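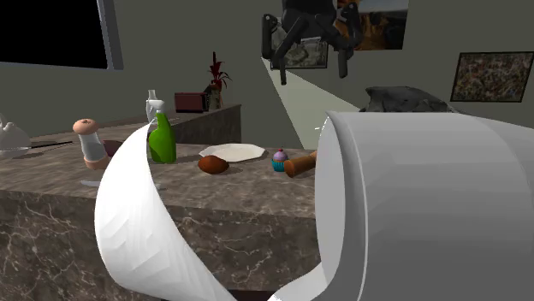 Posted by the Flokwood cell desk | May 12, 2025 | Company news

Flokwood puts out its full setup and upkeep notes for the Trenwood kitchen cell

I've been looking after Trenwood since March, and I'm very happy to say that as of today our setup notes are free for anyone to download. All 36 pages of them!

Trenwood is our simulated kitchen cell: one white arm on a fixed base, a black two-finger gripper, a long stone-pattern counter and a bunch of kitchen stuff for the arm to reach for. It runs in Jerneo, our in-house simulator. People hear "simulated" and figure there's nothing to maintain. I wish! Joint limits drift from the spec sheet when somebody edits a file, contact settings go stale after an update, and a plate that sat nicely on the counter last month starts sinking into it.

So the notes cover what I do at the start of a working day, in the order I do it. First I load the cell with the arm parked and let everything on the counter settle. If something is still jittering after that, I fix its collision shape before I touch anything else. Then I open the gripper all the way and check that both fingers stop at the same distance from center. Ours was off by two millimeters for most of the spring (my fault, I had copied the left finger's limit from an old file) and we kept blaming the grasp planner.
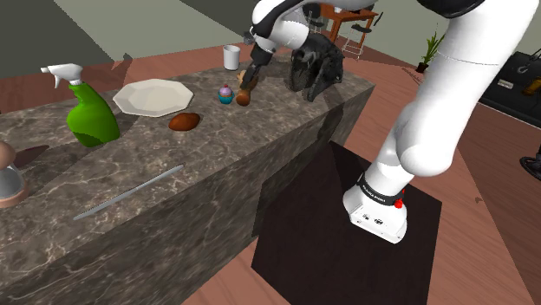
The Trenwood arm at the counter, gripper down beside the cupcake.

After the fingers comes the base. I check the mounting position against the counter edge, run the arm out to its longest reach over the counter and back, and watch the elbow. The elbow is where we had our worst trouble: in one pose the collision shell was fatter than the shell you see, so the arm would stop dead in clear air. The repair is on page 9, with the before and after settings.

The whole routine takes me roughly 90 minutes if I'm slow with my coffee. We ran it through 484 cell resets before we called the notes done, and the log from those runs is in the download too, warts and all.

Our friends at Setiawan have a cell of their own and tried an early draft on it. They sent back a long list of places where I'd skipped a step - mostly saving the settled layout before moving the arm - and those are all fixed now.

The notes and the Trenwood cell files are on the Flokwood downloads page. You'll need the current version of Jerneo to open the cell. If you find a mistake, write to the cell desk through the contact form and I'll get it into the next update.

About Flokwood
Flokwood builds and maintains simulated robot cells for kitchens and small workshops.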